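# Jalolex sim set, window wall

559 episodes from the simulated kitchen at Drisbridge, built so the night-shift tray robot could practise without breaking any more of our crockery. The catering staff were promised it would "free them up". It has freed them up to label episodes.
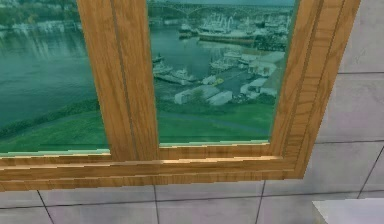
**Coelho**, shift lead and reluctant dataset maintainer

The simulated kitchen has an oak window and a harbour view, boats included. The real one looks on to the bins. Staff have asked if the transfer could go the other way.

## Contents

- `episodes/`: 559 runs, max 3000 steps each
- `labels/`: done by hand, between lunches
- `walls/`: tile and glass textures; the green tint is in the glass file

## Known issues

- Some views hold only window, tiles and a corner of white surface. Keep them as negatives.
- 21 runs have the old tray weights. See `skip.txt`.
- Rotas changed in February, so later labels follow the new break times and get noticeably shorter before 3 pm.

Report faults to the Dovovico board by the dishwasher.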